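Folding Clothes With Hand-Held Grippers: Your Questions

Print this page | E-mail this page
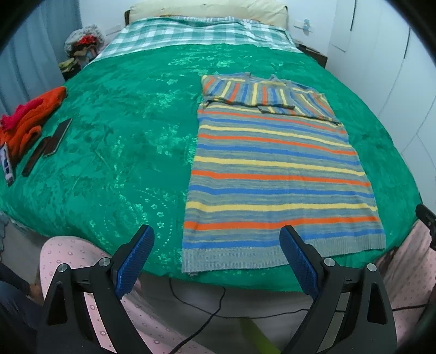 A striped sweater on the bed, sleeves folded in.

Hi, I'm Nusrat Gamage, and I look after the home recording side of the Kadalex folding project. Songül Gündoğdu does the training side, so if your question has the word "loss" in it, it's really for her. Everything below came in by e-mail or got asked on somebody's doorstep while I was handing over a kit. I add to the page when I get the same thing twice.

What are we collecting, exactly?

Short recordings of people folding ordinary clothes at home, using hand-held grippers with a camera on them. You squeeze, the fingers close, you do the fold. One recording of one garment, from laid out to folded, is what we call an example. The learning system gets the camera view plus how the gripper moved and how far it was open, and it tries to work out which movement goes with which view. Later on that gets tried on robot arms with the same kind of fingers.

Why not record people folding with their bare hands? It would be so much faster.

It would! I can fold a T-shirt in the time it takes to find the start button. But hands do all kinds of clever things that two fingers can't -- you roll an edge under with your thumb, or you feel that you've picked up two layers and let one slide off. If the grippers can't do it, the robot can't copy it. So we put up with being slow and a bit clumsy.

How many examples do you want from me?

The first round is 1000 across all the households, and we're nearly there. For one household we ask for 10 garments, each folded 8 times. Please don't do all 8 of the same garment in a row, your folding turns into a machine by the fourth one and they all come out the same. Mix them up. I go shirt, towel, sweater, shirt, pants, whatever is on top.

Do I have to clear the room?

No. Please don't, even. Songül's first set was all recorded on a bare table in the Irkport office with one lamp, and the system got very good at folding things on that table and was useless in my apartment. Beds, blankets, phones lying around, a pile on the nightstand, all welcome. A patterned blanket under a patterned sweater is harder to learn from, and that's the kind of example we're short on.

What I would do is move anything breakable, and anything with your address or bank details on it.

Can I be in the picture?

Knees and feet turn up all the time and that's fine. If you kneel or stand at the foot of the bed, the camera looks past the fingers and catches your lap too. Faces are different. If somebody's face gets in, note it on the sheet and we'll take that recording out before anyone trains on it. Mirrors are the sneaky one -- check closet doors if yours have mirrors on them.

Which fold should I use for a sweater?

Sleeves in first, across the chest, then the hem up toward the neck. I like the neckline away from me, so the hem is the part I can reach without leaning. Which sleeve goes on top is up to you, and please don't always choose the same one. After that you can fold the body once or twice depending on how bulky it is. Thick ribbing along the bottom tends to spring back open, so take hold of it a little way in from the edge and give it a second before you let go.

If your household folds sweaters some totally different way, write to me first. I'd love to see it, but it goes under its own label so the system doesn't try to learn both as one thing and end up somewhere in the middle (we did this with towels and I still have the clips of it giving up halfway).

Both grippers, or can I use just one?

You get 2 in the kit. Use both for anything with sleeves. Washcloths and small towels you can do with one, but park the other one out of the way and write "single" on the sheet.

One hem corner is always lower than the other when I finish. Should I redo it?

Leave it if it's small. Nobody's sweater is perfectly square. If it bothers you, straighten it with the grippers while you're still recording, and that little tug becomes part of the example. Corrections are worth a lot to us. A system that has only seen neat folding has no clue what to do when one side slips.

What you mustn't do is reach in with your bare hand to tidy it. I know. I do it too. If it happens, stop and start over with that garment.

What if I drop it, or grab the blanket as well?

Keep going! Open the fingers, let the blanket go, try again. Fuzzy blankets are terrible for this because the pads catch on the pile, so come in flatter and pinch only the knit. If you've tried three times and you're getting mad at a sweater, end the recording and mark it "gave up." Those get kept too, in a separate folder.

How fast should I move?

Slower than feels natural, but without stopping to think in the middle. Long pauses teach it to pause. Songül has a clip where the arm hovered over a sock for so long that we went and made tea, and it had learned that from me answering the door. So decide on the fold before you press start.

Does the light matter?

Less than you'd think. Daylight, ceiling light, both together, all good. Please do record some at a different time of day if you can. Half the examples I've looked at were made after dinner under the same yellow bulb. The one thing that spoils a recording is a window right behind the garment.

The app says "tracking lost." Did I break something?

Probably not. The kit works out where it is by looking at the room, and if you push the camera right up to a plain blanket it has nothing to go by. Pull back until it can see some furniture or a corner of the bed, wait for the green light, and start that garment again. Wardrobe doors that are one big flat white surface give it the same trouble if they're all it can see.

There's a wobble in one of the fingers.

Check the pivots first. If one has worked loose, don't tighten it yourself. The spacing has been measured and the system relies on it. Send it back to Kaltent in the box it came in and I'll get you another one. Worn pads you can swap at home, there are spares in the little bag.

My wrists hurt.

Then stop for the day, please! I mean it. They're heavier than they look, and squeezing over and over is tiring in a way that regular folding isn't. I do a few garments, put the kit down, and go do something else.

Where do the recordings go?

To the Kaltent server, over your own Wi-Fi, when you press upload. Nothing leaves the kit until then, and you can watch each one and delete it first. Ahuja, our partner on the labeling, sees the clips with a household number and no name. If you change your mind later, e-mail me the number and I'll have your set removed from the next training run. I can't pull it back out of a system that's already been trained, and I'd rather say so up front.

Has it learned to fold a sweater yet?

Sort of. Sleeves, yes, most of the time. The last fold of the body, not so much -- it likes to pick up the top layer only and leave you with something like an open book. T-shirts are much better. We're testing the next version in April and I'll put the clips up whether they're good or embarrassing.

Can my kids have a go?

Off the record, sure, with you next to them. We can't keep recordings made by anyone under 18, so leave the kit in practice mode.

Print this page | E-mail this page

Related items
Filling in your recording sheet
Charging the kit and changing the finger pads
Towels: which label do I use?
How Ahuja labels a clip
Borrowing a kit from the Irkport office
Notes from Songül on the first training run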